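Stretch Film and Pallet Wrapping - Frequently Asked Questions
Saavedra Packaging Supply

Film and wrapper questions are answered on this page. For pricing, contact the order desk.

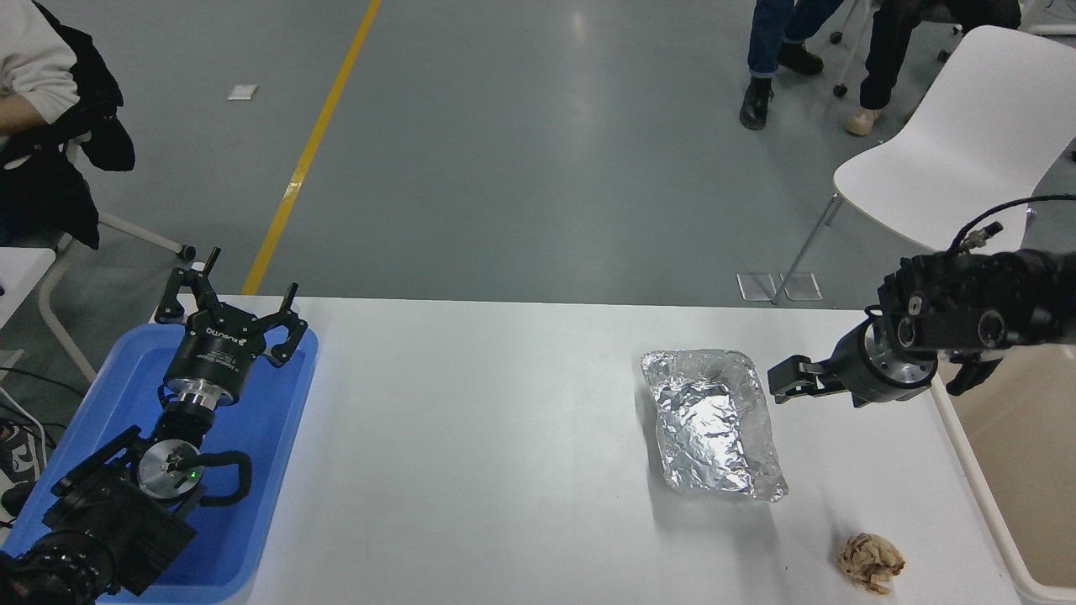
Orders placed before noon ship the same day from the Fosberg warehouse. Machine film ships by the pallet only. Hand film ships by the case.

What gauge of film do I need?
Most uniform loads under 1000 lb hold with 60 gauge machine film. Use 80 gauge for loads with sharp corners or mixed carton sizes. Send us the load weight and height if you are not sure.

How many rolls are in a case of hand film?
Hosero hand film is packed 6 rolls to a case. Cases cannot be split.

Can I run Hosero film on a Zultov wrapper?
Yes, on any Zultov turntable model with a powered pre-stretch carriage. Older friction-brake models need a conventional film - ask for part 552.

What is the maximum load height?
The standard mast wraps to 86 inches. An extended mast is available when the machine is ordered and cannot be added later.

The film keeps breaking at the corners. What should I check?
Lower the wrap force first. Then inspect the carriage rollers for nicks and dried adhesive. If breaks continue on a new roll, note the lot number on the core and call us.

How should film be stored?
Indoors, on end, in the original carton. Keep it away from heaters and direct sun.

Do you take back used cores?
Cardboard cores, no. Plastic cores are credited on the next order.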